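**Civum publishes good-practice guide for simulated handling tests**

9/6/21 — Civum has published a guide on how simulated robot handling tests should be set up, recorded and reported. It applies to member laboratories and to any supplier that submits simulated results in support of a product file. It was prepared by a working group chaired by Siiri Miettinen and replaces the interim note issued in February.

The guide runs to 148 clauses. Most of them deal with records: which settings must be stated, how long files must be kept, and who may sign a report. A shorter part covers the handling of furniture and storage units, where members had asked for clearer rules on lifting, supporting and setting down loads made up of more than one part.
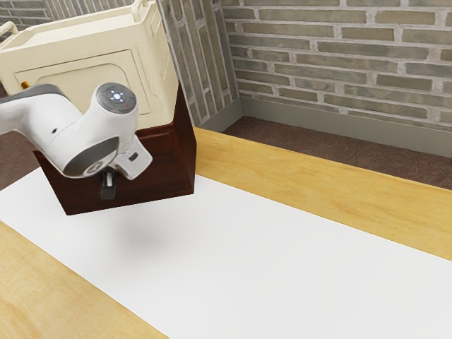
*A combined load held above the table in simulation, with its shadow on the white surface beneath.*

Under the new rules, a load that consists of one object resting in or on another must be declared as a combined load before the test begins. The report must name the part that the gripper is meant to hold and the part that is carried with it. A laboratory may not change this declaration after the run. If the gripper takes hold of a different part, the run is to be entered as a deviation, even when the load reaches its target position.

"Members were reporting the same event in different ways," Ms. Miettinen said. "One laboratory would call it a successful lift and another would call it a fault. The guide gives them one set of words."

The working group reviewed 509 test reports supplied by members. In 99 of them, the reviewers could not tell from the text alone whether the load had been fully clear of the surface. The guide therefore asks for at least one still from each lift in which the underside of the load, or the shadow below it, can be clearly made out. Stills must be kept at their original size and may not be retouched.

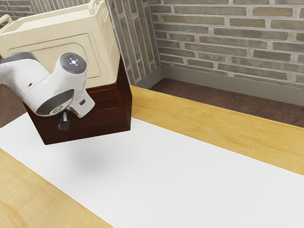 *Gripper fingers on the front edge of the two-part box during a simulated hold.*

Tilt is treated separately. A small tilt during a lift is permitted, but the limit must be set in advance and written into the test plan. The working group chose not to fix a single value for all loads. Ulises Fuentealba, who drafted the section, said that a common figure would have been too strict for light bins and too loose for tall cabinets.

The section on approach and release was the subject of the longest discussion. It states that the position of the gripper must be logged at the start of the approach, at first contact, at release and after withdrawal. Reports that give only the final position of the load will no longer be accepted. Where the arm hides part of the load from the main camera, a second view must be recorded.

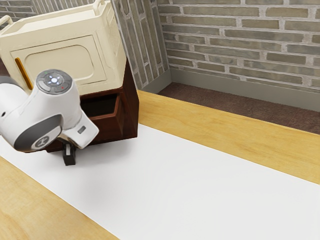
Laboratories must also state the condition of the work surface, including any mat, sheet or other covering, along with the friction value assigned to it. Walls, floors and other background elements may be left as the laboratory prefers, provided that they play no part in the test and stay the same throughout a series.

Close camera views are allowed as supporting evidence. They may not be the only record of a run — a rule that drew objections from Undis and Bustos, which both argued that a close view of a handle or panel is often the most useful one. The working group kept the rule but added a note allowing such views to be placed first in a report when the surface of the object is the matter under study.

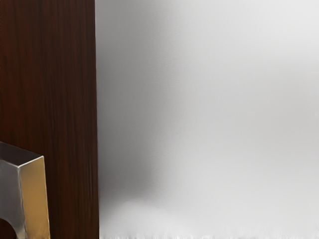 *Close view of a metal handle on a dark wood-grain panel, rendered in simulation.*

Any rendering fault that can be seen in a submitted still must be listed in the report. The fault does not make the run invalid unless it affects the area needed to judge the result.

Amel will host 2 briefing sessions for members, led by Trinidad Escobar and Facundo Ulloa. Attendance is open to staff who prepare or sign test reports. Written questions should be sent to the Civum secretariat before the sessions, marked for the attention of Valdemar Brynjólfsdóttir.

Reports already in preparation under the interim note may be completed on the old form. All test plans opened after publication must follow the new guide.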